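**The Key of Balley Street**

The letter from her aunt was three pages long, and two of them were about the weather. Wanpen read it on the bus, standing, with one hand on the bar. On the last page her aunt wrote that the house on Balley Street was sold, and that Wanpen should come before the end of June if she wanted something from the kitchen.

She did not know what she wanted. She had lived there for 5 years when she was small, and she remembered mostly smells: the rice, the soap, the medicine of her grandfather.

Mr. Peñalver opened the door. He was the neighbor, and he had kept the key since the funeral.

"You are tall now," he said.

"You also said this the last time."

"Then it is still true."

He made coffee for both of them in her aunt's pot, and he apologized that there was no sugar. They spoke about the new owners, a young couple from Trotano who wanted to take down a wall. Iñaki Peñalver was against it. He had 60 years of opinions about that wall.

When he went home to feed his dog, Wanpen sat down on the kitchen floor, in the same place where she used to sit while her grandmother cooked. From there the adults had been only shoes and voices. She had learned many things from the voices. She had learned that her father would not return from Skesent, and that the money was 542 and it should have been more. She never understood what kind of money, or who had counted it.

She reached up and pulled the cabinet open.
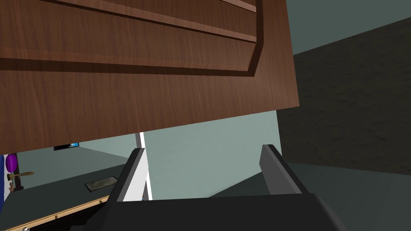

*The door, as it looks from the floor.*

Her grandmother used to hide the ginger candy on the highest shelf, behind the flour. Wanpen had believed for a long time that the candy grew there by itself, during the night, and that it was impolite to ask.

She stood up and put her hand to the back of the shelf. Her fingers found a little dust, and then paper. It was a receipt from Weerasinghe, the shop on the corner, for thread and a lamp. On the other side, in pencil, her grandmother had written her name, Wanpen Ratanaporn, several times, each time a bit better, like a person who practices a foreign alphabet.

She folded it and put it in her shoe, where she kept her important things as a child. Then she washed the two cups and went next door to return the key.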